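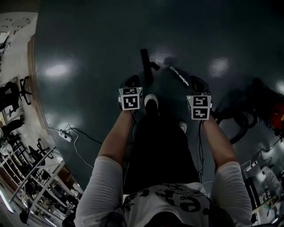 Cables on the floor, and what I do about them

I've got a spare room that is half workshop, half dumping ground, and the floor in there is dark and shiny. Lovely when it's clean! It shows every crumb, every footprint and (my real subject today) every single lead, plug and power strip I've ever owned. So I've spent a good few evenings getting better at this and I thought I'd write down what stuck.

Start by picking up the loose stuff. I mean anything that isn't plugged into something, so rods, pens, offcuts, the odd bar or bracket you put down "for a second". A shiny floor is slippery enough without a metal rod rolling about under your foot. I keep an old ice cream tub by the door and everything small goes in there until I've decided where it lives.

Then the power strips. Mine used to sit wherever the cord ran out, one each side of the room, and I tripped over both. What I do now is push each one back against the wall and leave it on the side where the things it feeds are standing. Sounds obvious, took me years. Never plug one strip into another, and if a plug feels warm when you touch it, switch off at the wall and find out why before you do anything else.

Coiling next. Don't wind a lead round your elbow, it puts a twist in it and it'll never lie flat again. Big loose loops, about the size of a dinner plate, and let the cable turn the way it wants to. Then one hook-and-loop tie, done up so you can still get a finger under it. I bought a roll of 200 from Lometti and I'm nowhere near the end of it (they turn up in my coat pockets). Zip ties are fine for things that never move, but I always end up snipping them and once I nicked the lead as well, so that went in the bin.

One more thing about coils: unroll them if they're carrying a heater or anything else that pulls a lot of power. A tight coil gets hot.

Black leads on a dark floor are the worst, you just don't see them. I put a wrap of white tape every so often along the ones that have to cross where I walk. Ynyr Mathias, who has the unit two along from my brother's, swears by the rubber cable covers from Kneath and he's probably right, but tape was in the drawer.

Shoes! Wear proper ones with a closed toe if you're shifting anything with an edge to it. I did the whole of September in slippers and I have the toenail to prove it.

For cleaning, unplug and lift everything, dry dust mop first, then a well wrung-out cloth with a tiny drop of washing-up liquid. Too much and you get smears, and under ceiling lights a glossy floor will show you all of them. I go over it with a dry microfibre after, walking backwards to the door. If there are still streaks it's nearly always old polish, and warm water with a splash of white vinegar shifted mine. Try it in a corner first, and don't use it on stone.

Next job is labelling the plugs. I've got as far as the kettle.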